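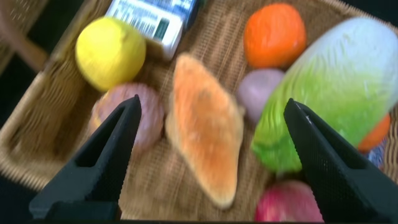
Wrist camera, left arm. Photo: Ya-wen Poon / Bonberg student robotics project

14 June 2018

Basket sorting, bench 2. Ya-wen on the operator station, me on notes and resets.

Task as agreed in March: food goes in one basket, household stuff in the other, one arm working at a time. The Onis software is still the old build. I tried the new one before lunch and it would not find the wrist camera, so I went back and will write to Chung about it tonight.

Logged 30 runs before we stopped. Ya-wen wants 200 by the end of term, and the class target across all benches is 2,000, which I think was set by someone who has never done resets. Of today's runs 11 are marked bad and should be skipped in training. Most of those are the bread. It lies on a diagonal in the middle of the food basket, and when the fingers come down wide on either side there is not much space left for the tips. With the apple close to the right finger you end up pushing the apple first. Taking the bread from the crust end works better. Ya-wen got the feel of it after a while and slowed the descent, which also helped with the blur on the wrist video.

The napa cabbage is too big to start with. I suggest we leave it in the basket as an obstacle and not make it a target until the grip force is sorted out. The lemon is fine. Oranges are fine unless they are tight up against something.

After the break we moved on to the banana, placed on the table in front of the household basket. It has to go over to the food side, so it is a longer move than the others.
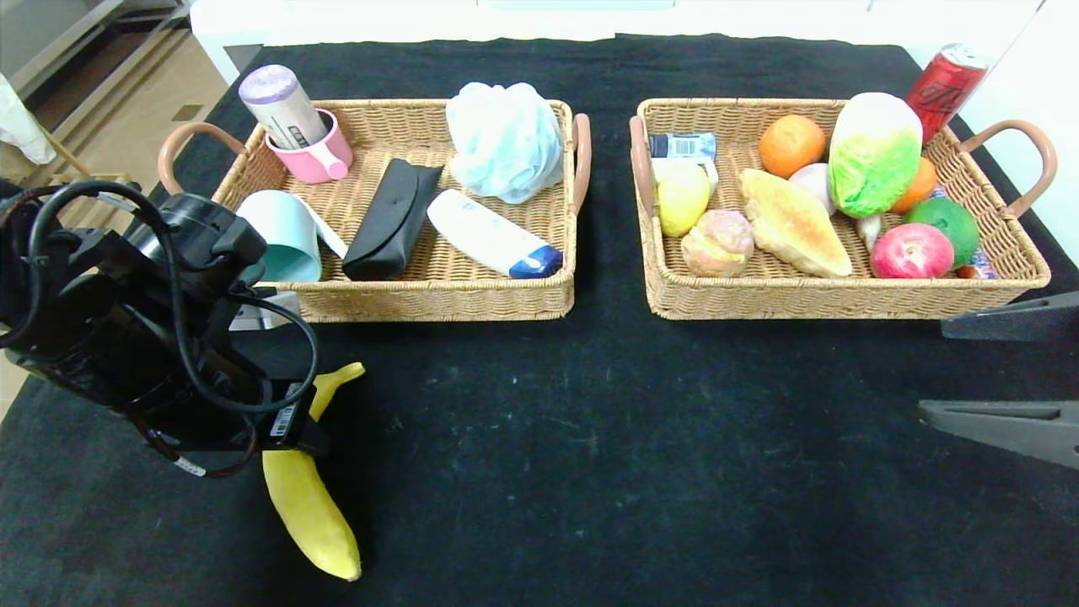

Banana start position, head camera. Food basket on the right.

Dark banana tip on a black table is hard to see on the operator screen – try a brighter lamp before changing anything in software. Cable loops on the gripper need watching on the long move. I would like them tied closer to the arm before the next session.

The bath sponge went last and I only have notes on three tries. The mesh catches on the fingertips and the release is late. Trim the release delay in the config and repeat with the same layout. The glasses case has not been tried yet.

The Arnance finger pads have not come. Ya-wen will ask at the office.

To do:
Copy the logs to the shared drive and mark the bad runs
Message to Chung re camera error, include the full log
Tie up gripper cables
Write the basket layout on the reset sheet
Charge the spare headset

Bench is booked for us again next week, same time.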